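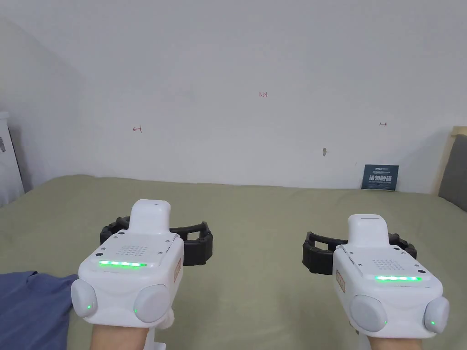 Las dos pinzas de mano, una en cada mano, con la tira de LED en verde. De fondo, la sábana verde oliva y la pared blanca con sus marcas en rojo.

Galería: la compra de equipo para Ridia
13 de junio de 2019

¡Por fin tenemos números! Llevamos desde el invierno dándole vueltas a qué pinzas comprar para Ridia, nuestro proyecto de manipulación en tareas domésticas (hacer camas, doblar ropa, recoger habitaciones), y ya toca compartir cómo va el plan. La pregunta que más nos llega por correo es si conviene empezar por el brazo o por las pinzas. Nosotros empezamos por las pinzas, y encantados - se puede trabajar con ellas en una habitación normal mientras se decide todo lo demás.

El presupuesto quedó repartido así: el 70 % para equipo y el 30 % para lo que casi siempre se olvida, es decir, repuestos, baterías, transporte y horas de montaje. Despina Antoniadis peleó mucho por ese segundo bloque y cuánto me alegro. En el proyecto anterior lo dejamos en casi nada y acabamos pidiendo correas sueltas con portes urgentes, que salían más caros que las propias correas.

Pedimos oferta a dos proveedores, Mollow y Dafis. Mollow da mejor precio por pareja; Dafis incluye la revisión anual y responde a los correos el mismo día, cosa que se agradece muchísimo. Joonas Vainio montó una hoja comparativa preciosa, con el coste por hora de uso en lugar del precio de catálogo, y ahí las dos ofertas se acercan bastante más de lo que esperábamos.

Lo que miramos en cada modelo antes de firmar nada:
Peso en la mano después de una sesión larga.
Botones que se encuentren sin mirar.
Indicadores luminosos que se lean de un vistazo.
Correas de recambio que se vendan por separado - ¡preguntadlo siempre!
Plazo de entrega por escrito.

El brazo queda para septiembre. Jilwood nos guarda el precio hasta entonces y así llegamos con las pinzas ya rodadas y con una idea mucho más clara del alcance que necesitamos. Si alguien ha comprado hace poco algo parecido y quiere comparar facturas, que nos escriba, la hoja de Joonas la pasamos con mucho gusto.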